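### Troltico grippers: read this before you trust the log

If your site bought into the Troltico hand-held grippers, go back and look at your April sessions. Ours has a hole in it, and the supplier's note doesn't say so very plainly.

We logged 1,242 picks in April, all of them thin items going from a cloth into a basket. The tool marked every one as a good grip. When we went back through the recordings, 366 of those were nothing of the kind. The fingers had closed, the software had seen them close, and the stick was still lying there. On anything as slim as a chopstick, the tool can't tell a full hand from an empty one.

Fumitz, who sell the things here, call this "a calibration matter" and have sent out new firmware. We put it on 5 grippers and ran the same job again. False grips came down to 272 over the same number of picks. That's better, but I wouldn't call it fixed, and I'd like to know what was tested before the update went out the door.

There is a safety side as well. After a missed grip, the fingers sometimes squeeze again without the trigger being pulled. It's not a strong pinch, but people work two to a cloth and reach past each other all day. Fumitz say they haven't been able to reproduce it. We have, more than once, with the old firmware and the new.
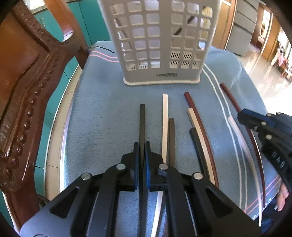 *Dark chopstick between the fingers, basket straight ahead, second gripper coming in from the right.*

Until we hear something firmer:

- Don't use the April grip counts for anything.
- Check thin items by eye and log misses by hand.
- Switch the tool off before you clear a stuck piece – letting go of the trigger isn't enough.

The Hunileo site has gone back to its old Nägeli tongs for thin stock. They're slower, and they don't claim to know what they're holding. Firmware questions go to Fumitz, with a copy to us please, so there's a record of what they answer.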